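**Flalter Sourdough Crock, 2-quart**

We've been baking with the Flalter since December and we still get a little giddy when the dough climbs up under the lid! It's a stoneware crock made for one job, keeping and raising sourdough, and it does that job so well that our old mixing bowls have mostly gone back to holding salad.

Eulalia Sepúlveda threw the first ones for her own kitchen. She was tired of cling wrap sliding off and dry skin forming on top of her dough, so she made a tall, straight-sided pot with a lid that sits down inside the rim. Friends wanted them, then friends of friends, and the Sosa studio has been making the crock in small batches ever since.

## What you get

- One stoneware crock, 2-quart, glazed inside and bare clay outside
- One fitted lid with a wide knob you can grab with floury hands
- A cotton cover for the days when you want the dough to breathe
- Catalina Durán's starter booklet, with her everyday loaf, a rye, and the pancakes (make the pancakes)

Starter isn't included. If you don't have any, ask at the counter and we'll spoon some into a jar for you, or follow the first pages of the booklet and grow your own from rye flour and water. It's slower, but it's a lot of fun to watch.

## Why we love the shape

Most bowls spread dough out. A straight wall makes it go up, and that means you can see how far it has risen. There are shallow rings pressed into the inside wall for exactly this. Note where the dough starts, go away, come back, and check which ring it's touching. After a few bakes you'll know your own kitchen's timing better than any recipe does – mine runs slow all winter and then gallops in June.

The wall is thick, too. Stoneware takes a while to warm up and a while to cool down, so a drafty counter or an oven door opening nearby doesn't bother the dough much. On cold mornings I fill the crock with hot tap water, let it stand while I weigh the flour, pour it out, dry it, and start with a nice cozy pot.
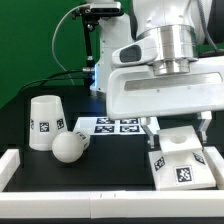 The lid rests in its groove without clamping, and gas from the dough slips out around it. Please don't tape it or put a band over it! A lively starter makes a surprising amount of pressure, and it needs somewhere to go.

## Picking a glaze

There are two. Skaltirberg is a soft gray-blue with darker speckles where the iron comes through, and Clustard is a warm yellow, close to the color of egg bread. Both are food safe and both wipe clean easily. Clustard varies more from pot to pot, so if you're hoping for a pale one or a deep one, tell us in the order note and we'll look through the shelf for you.

## Using it the first time

Wash it in warm soapy water and let it dry fully with the lid off. The bare clay outside can feel a bit chalky at first. That goes away with handling, and some people rub it with a drop of mineral oil to hurry things along.

The crock is for mixing, rising and storing. It isn't a baking pot, so keep it out of a hot oven and off the burner. It can go in the fridge for an overnight rise, and it's fine in the dishwasher, although I wash mine by hand so I can chase the dried bits out of the rings with a soft brush. Cold water works better on dough than hot, which just cooks it on.

## How much dough fits

One standard loaf, with room to double. Derek Hebden at our shop pushes it further and then has to scrape the underside of the lid, so learn from Derek. For two loaves, use two crocks or the bigger size, which Eulalia is still testing. If you only keep starter, you can run a generous batch in here and have plenty left over for crackers and waffles.

## From people who bake in it

"I'd given up on sourdough twice. Being able to see the rise made the whole thing click, and now my kids fight over the heel of the loaf." – Zulema Navarrete

"Heavy, handsome, and it lives on my counter. I'd like a slightly bigger knob." – Abelardo Mansilla

## Shipping and breakage

Crocks go out in a double box with paper padding. If yours arrives chipped or cracked, send us a photo and we'll replace it. Lids are sold separately as well, in both glazes, for anyone with tile floors and slippery fingers.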